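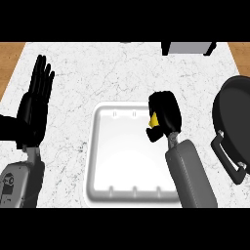
Diary > Days Out > Plumosthorpe

Sunday, 9.40pm
By Saseo

Feet up at last! We did the Plumosthorpe summer gala today and I'm sunburnt on one side only, from sitting the same way round all through the brass band.

We got there just before 2 and the car park field was already heaving, so we ended up down by the allotments and walked back along the river (lovely, apart from the nettles). The parade was late setting off. The Drumirance Dancers went first, all in green, and the little ones at the back kept stopping to wave at their nans, so the tractor behind had to crawl.

I bought 4 raffle tickets and had my heart set on the hamper. They called 191. I had 280 in my hand and the three after it, so nowhere near! Consoled myself with a pork bun from the Cheng van, queued ages for it and would again.

The dog show was chaos, the egg and spoon got run twice, and then it spat with rain for five minutes and everyone squashed into the tea tent.

Must remember to wash the picnic rug before work tomorrow.

Recent entries
Allotment open day
The bus to the coast
Plumosthorpe carols in the square
New shoes, bad idea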